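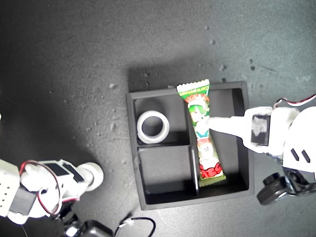
Week 3 is the week we finally talk about where stuff goes, and I love this week, because everybody walks in thinking storage is a shopping problem and by the end of the session at least half of you are annoyed with me. Most of my own career before teaching was spent in small archives and museum stores, and the question I got asked more than any other was "what box should I buy?" My reply was always another question: what are you going to reach for, and how often? Take a black tray with three compartments, two short ones on the left and one that runs the full height on the right. A roll of white tape lies flat in the upper left one. Fine! You've already made a decision, which is that tape has an address. Multiply that decision by every object in a collection and you have what this handout is about: location systems, and why they fall apart.

Some housekeeping first. The reading for this week is the Lowther chapter (Huia Lowther, the one on small stores, it's in the course folder). If you only have time for half of it, read the second half. The first half is a history of shelving, and I enjoyed it a lot, but I'm a strange person.

What we mean by a location

A location is a place you can write down so that somebody else can walk to it. I'm going to keep coming back to the "somebody else" part. "On the shelf by the window" is a location to you, today. It's no use to the person who has your job after you, and it's no use to you either once the shelf has been moved.

A written location has levels. For the Birnholm exercise we'll use room, bay, shelf, container, and (only if we need it) compartment. Go from big to small, always in the same order, and always with the same punctuation between the parts. I don't care if you like dots or dashes. I care very much if you use both.

How deep should you go? I used to say as deep as possible, and I've changed my mind. At Lougher we went down to compartment level for everything, including boxes of loose buttons, and every time someone tidied a box the records were wrong. Going down to the container and stopping there would have saved us a June I'd like to have back. So my rule now is to stop at the level where a person can look in and find the thing without touching anything else. For a box with one hat in it, that's the box. For a divided tray of small finds, you probably do want the compartment.

Fixed and floating

Two basic approaches, and you'll see both on placement.

Fixed location means each object has one home and goes back to it. Easy to understand, easy to check, and it wastes a lot of space, since the home sits empty while the object is out on loan.

Floating location means an object goes wherever there's room, and you record where that was. Much better use of space. It also leans completely on people writing things down at the moment they do them, and people (me too) are bad at that at ten to five.

Nizar Srour's article argues that most small places think they run a fixed system and in practice run a floating one with no records. I laughed out loud when I read that, and then I felt a bit ill. Have a think about your own kitchen before you come to the seminar. Where do the scissors live? Where are they right now?

The Eltow move

We'll spend most of the second hour on Eltow, so please skim this part before class.

Eltow had 552 objects on the register and one store room, and the whole lot had to go down a corridor into a new room while the old floor was replaced. Sigrún Kirkegaard planned it. She kindly let me use her notes, and I've put the useful pages in the folder (her handwriting gets worse as the days go on, be patient with it).

Things I want you to notice in the notes:

She gave the new room its location codes before anything went in. Empty shelves, labeled. It looks silly and it's the best thing in the whole plan.

She treated containers as the thing being moved. Objects stayed in their boxes, boxes got new locations, and the object records pointed to the box. So updating one line in the register moved everything inside that box on paper. If you take a single technical idea away from this week, take this one.

She had a shelf called "Unknown." Anything with no number, or with a number that didn't match, went to Unknown and the move carried on around it. There were 80 items on it at the end. She dealt with those later, sitting down, with a cup of tea.

And one thing that went badly: the old codes and the new codes looked alike. Bay 3 in the old room and Bay 3 in the new room were written exactly the same way, and for a while no one could tell which a record meant. She says in the notes she'd start the new room at 300 if she did it over. I'd use a letter in front, but same idea.

Labels

Short section, I get worked up about labels and I'm trying to be good.

Label the shelf and the box. Put the box label on the short side that faces out, in the same corner every time. Big letters. Pencil on the tag inside, print on the outside. Don't put the contents on the outside label if the contents change a lot, put the container number and let the register do its job.

Don't stick anything to an object. Yes, I know. Every year somebody does.

Halfdan Hafþórsson has a nice test for labels, which is to read them from the doorway with the lights the way they normally are. If you have to step in and squint, make them bigger. The lights are never as good as you think they are.

Checking

You should check locations a little at a time, all year. Pick a shelf, compare it to the register, and then go the other way: pick some lines in the register and go find the objects. These two checks catch different mistakes. Shelf to register finds things that were never recorded or were recorded somewhere else. Register to shelf finds things that have gone missing. People tend to do only the first one as it's more comfortable.

Write down what you checked even when it was all correct! A clean check is information. Italo Melis will talk about this in his guest session, and he has a very good story about a drawer at Kurnow that I won't spoil.

For the seminar

Bring a location scheme for one real space you use, a closet or a desk or a garage shelf, anything you can get to. One page is plenty. I want the codes, a rough sketch, and a sentence or two on why you stopped at the level you stopped at. Then swap with the person next to you and have them tell you, from your page alone, where to find something you name.

If you're stuck picking a space, pick the messiest one. The neat ones don't give us much to talk about.

Register template is in the folder, the version marked 11/01/2026. Ignore the older one, the columns are in the wrong order and I can't seem to delete it.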